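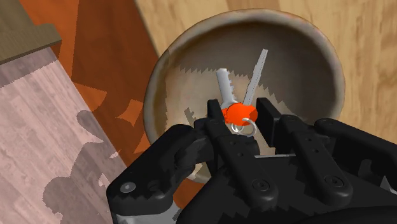 Key bowl, round, with two keys and an orange-red fob.

Undton Regional Transplant Center
Clinical Systems Service Desk
Ticket status: Resolved, pending follow-up review
Opened: Thursday, July 2, 2020
Requester: Tomoyo Yoshida, Living Donor Program
Assigned to: Kipchumba Rashidi, Clinical Applications
Application: Jarnileo Donor Intake
Priority: High

Summary
Health questionnaires submitted by prospective living kidney donors are not reaching the coordinator work queue. Donors receive the usual confirmation message, but no record appears for staff review.

Reported by requester
Two prospective donors telephoned the program office to ask when they would be contacted. Both had completed the online questionnaire the previous week and had kept their confirmation messages. A search of the queue by last name and by date of birth returned nothing. Coordinators have been asked to take new questionnaires by telephone until further notice. Please advise whether other submissions are affected.

Entry 1, K. Rashidi
Reproduced in the test environment. A short questionnaire reached the queue as expected. A questionnaire with a long medication history was accepted by the web form and did not reach the queue. No error was shown to the user. Asked the interface team to review the transfer log.

Entry 2, Isamu Matsuda, Interface Team
The transfer log shows 22 submissions held in the exception folder. In each case the free-text medication field is longer than 300 characters. The web form places no limit on this field. The receiving service has a limit of 300 and sets aside the entire record when the limit is exceeded. The exception folder was not included in the nightly monitoring report, and no alert was sent.

Entry 3, K. Rashidi
Confirmed with Mr. Matsuda that the held records are complete and readable. No donor will be required to fill out the questionnaire again. Requested approval from the Living Donor Program to release the records manually once the limit has been raised.

Entry 4, T. Yoshida
Approved. Please keep the original submission date on each record. The program measures its response time from that date, and several of these donors are being considered for a named recipient. Please also confirm that records released late will not be assigned to Dr. Nakajima's clinic list automatically, as the list for this week is already closed.

Entry 5, I. Matsuda
Field limit raised on the receiving service and tested with long entries, including entries with line breaks and accented characters. All held records released. Original submission dates kept. Automatic clinic assignment was turned off during the release and turned on again afterward.

Entry 6, Yuto Nagano, Data Quality
Compared the web form records with the queue for the full period since the last Jarnileo update. The web form shows 185 submissions and the queue now shows 185. Two records had a blank preferred-language field. Both were blank in the original submission and have been passed to the coordinators for correction by telephone.

Entry 7, T. Yoshida
Records received. Coordinators have begun calling the affected donors in order of submission date. Kiyoshi Nakajima has been informed and has no objection to seeing urgent referrals outside the regular clinic list. Telephone intake has ended and the online questionnaire is in normal use.

Resolution
Field limit corrected on the receiving service. Exception folder added to the nightly monitoring report, with alerts sent to the interface team and to the Living Donor Program mailbox.

Open item
A visible character counter for the medication field has been requested from the vendor and is planned for the August release. Owner: I. Matsuda. This ticket will remain linked to the vendor request until the change has been tested.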